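20/12/2018

Spent the best part of the day on laundry, which at my age counts as an expedition. The suit jacket goes in the case tomorrow for the Stilden wedding, and I had put off dealing with it since February, when I wore it to my uncle's funeral and then hung it behind the coats, where it fell off its hanger and lived on the floor with the boots. I didn't know this. I found it on Tuesday night while looking for an umbrella.

It's a charcoal pinstripe, wool, bought in a shop on Drustov Street that has since become a place selling phone cases. I paid 35 dollars for it secondhand, and the man told me it would see me out. At the time I took that as a compliment to the jacket.

The first thing I learned today is that wool and I have different ideas about what flat means. I'd lay it down, smooth one side, feel pleased with myself, and the other side would rise up like bread. Pinstripes make it worse. A plain gray jacket can be a bit crooked and keep it to itself, but with stripes every wrinkle gets drawn on in chalk for the whole room to read.
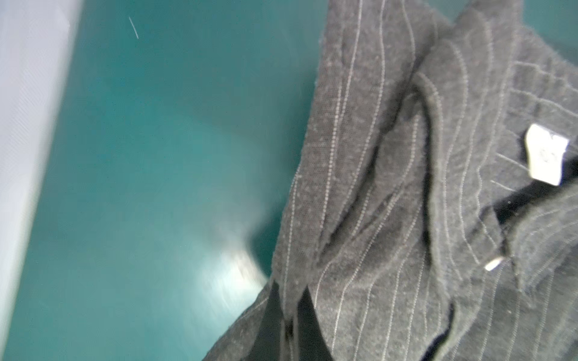 Charcoal pinstripe, before any agreement had been reached.

It has gone fuzzy too. I don't remember it being fuzzy. I remember a sharp, faintly dangerous sort of jacket, the kind a man wears to ask for a loan. Either the cloth has pilled or my memory has been ironing it for me all these years. There are loose fibers along the edge that I know better than to pull. I pulled one on a sweater once and ended the evening with a vest.

Lunch was soup. Read the instructions on the case I bought from Tereson, which has a "garment compartment" deep enough for a garment if the garment is a handkerchief. It claims to have been tested over 2,000 openings and closings. I've done 22 or so of those this week just changing my mind about shoes - no, it was 22 exactly, I kept a tally on the back of the gas bill because I suspected the zipper and wanted evidence.

Then back to folding. My mother's way was to turn one shoulder inside out, tuck the other into it, and fold the whole business once across the middle. She could do it while talking on the phone. I can do the first shoulder. After that I have a thing in my hands like a failed puppet, with the lining on the outside and a sleeve coming out of the neck. I tried it 2 times and went back to the method I invented in college, where you lay it out lengthwise, fold from one end, and look away at the critical moment.

The left end behaves beautifully under this method. I could frame the left end. All the trouble moves over to the right and gathers there, the way it does with fitted sheets and, in my experience, with families.

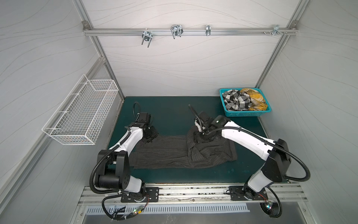
Knut Böttcher told me on the phone this evening that I was a barbarian, and that a wool jacket should be rolled around a towel, loosely, from the hem up, and hung in the bathroom the minute you arrive. He has been to four weddings this year and looked pressed at all of them, so I'm obliged to listen. I asked what size of towel. He said I was stalling.

I was, a little. The plaid and the checkered cloth still had to be put away, and I'd been leaving them bunched up in the turquoise basket on the theory that a basket is a kind of drawer. The wire one on the wall is empty, as it has been ever since I hung it. I put it up to hold things. Apparently things have to be placed in it by someone.

Bath towel, in the end. The jacket goes in last, on top of the shoes I chose, which are the first ones I tried. Train at an hour I don't wish to write down.

Socks!! Write that on the hand.

Comments

Khasawneh: Your mother's method is right, you just have to put your hand INSIDE the shoulder seam and keep it there. The puppet stage is normal. Keep going past it.

tall_marge: A sweater shaver will take care of the fuzz in ten minutes. Go gently by the buttonholes.

Pete R.: Did the zipper hold?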